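Sorting mixed chopsticks

Quick one, did this before tea. You need a table, an old cloth, the holder.

1. Tip the whole lot out onto the cloth. A soft one, they roll less.
2. Lay them lengthwise, all pointing the same way. Thick ends together.
3. Match by colour first. Dark red, white, black. Then check legnth, whites can look the same and be a few mm out.
4. Run a thumb down each one. Splinters or a chewed tip, bin it.
5. Odd ones go to the side. Don't chuck them yet, the partner is usually at the back of the drawer. Good for stirring paint anyway.
6. Wipe out the holder, crumbs colect in the bottom. Let it dry properly.
7. Pairs back in, tips up. Leave room so air gets round.

I do mine every June, takes 4 minutes if you dont stop to chat.
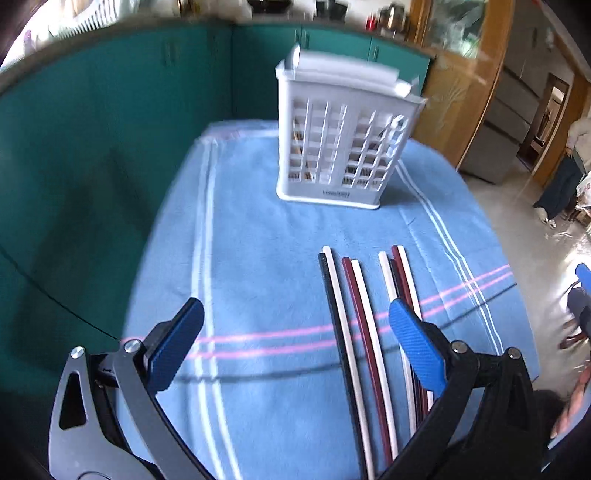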